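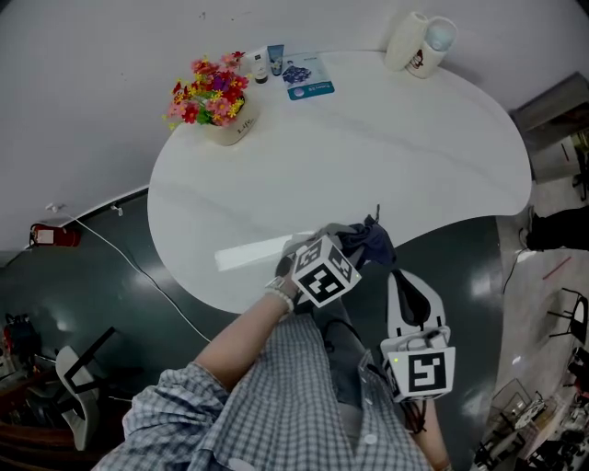

Robot club started up again on Monday and I have been meaning to write about it all week, so apologies if this comes out in a jumble. I've had a lot of coffee and my wrists hurt (more on that in a minute).

For anyone who missed the last few posts, our team is called Istari, we meet in the evenings, and this term we're teaching a two-armed robot to tidy a table. That's the whole project. Put the cups back, fold the cloth, wipe up. When I told my sister she said "so, chores?" and yes, chores! Chores are really hard for robots. You'd be amazed how many ways there are to pick up a cloth badly.

We don't have the robot for most of the week because we share it with another class, so we do nearly everything with the hand-held grippers. You hold one in each hand, you do the task yourself, and the recordings are what the robot learns from later. I love this part. It feels like eating dinner with salad tongs, and for the first evening you are exactly that clumsy, and then something clicks and you stop thinking about your fingers at all.

Cloth is my job this term. I asked for it, which Chia-hao says was my first mistake. He has cups, and cups are lovely, they stay the shape they are. A cloth is a different thing every time you let go of it. We have a dark navy one that I've gotten oddly fond of, and it spends most of its life in a crumpled heap on the curvy white table, waiting for me to find a corner. The corner is everything. If I grab the middle of the heap I just get a bigger heap, in the air.

What I worked out on Monday (slowly, and with some bad language) is that I was rushing the first grab. I'd come in fast, close the jaws, lift, and only then look at what I had. Chak-lun watched a few of mine back and pointed out that my other hand was hanging around down by my lap doing nothing for half the recording. So now I try to bring both grippers in early, pinch with the right, and let the left come find the edge while the right holds still. It's slower. It's so much better, though, and the playback looks like a person who meant to do it.

The markers are the other thing I keep getting told off about. Each gripper has a white cube on it with black-and-white squares printed on the faces, and the tracking goes by those, so if I turn my wrist too far over, or lean in and block one with my arm, the position starts jumping and we toss that take. I had 16 takes tossed on Monday. Sixteen! Out of 40! Chia-hao had hardly any, and he was very nice about it, and that was worse.

Our count for the whole project is now 267 good takes, all of us together. Chak-lun keeps the spreadsheet and has a target of 1,651 written at the top, and no one can get him to explain where the number came from. I suspect he worked it out very carefully and is waiting for someone to ask the right question. Anyway, we've got until July for the showcase, and I did the math on the bus home and then wished I hadn't.

We also had a long argument about clutter. Lai, the team we lost to last year, did all their practice on a bare table, and their robot was beautiful right up until somebody set a bottle down next to it. So we want stuff on ours. Flowers, a mug, little bottles, whatever is in people's bags. I was against this at first because I kept worrying I'd knock the flowers over with my elbow, but I've come around. Real tables have junk on them. Mine at home certainly does.

Things I want to try next week, mostly so I remember:

Start with the cloth in a different spot each time. I've been dropping it right at the near edge, out of laziness.

Do ten in a row with no talking. I talk the entire time and I think it makes me wave my hands.

Ask about a softer pad for the jaws. Thin cloth keeps sliding out on me just as I get it off the table.

Stretch! My right wrist was complaining all of Tuesday and I couldn't open a jar of pickles.

If you're at school here and any of this sounds fun, come along. You don't need to code (I barely do), and we could really use another pair of hands on cups so Chia-hao can come over and suffer through cloth with me. Send me a message and I'll tell you which room we're in, as it keeps changing.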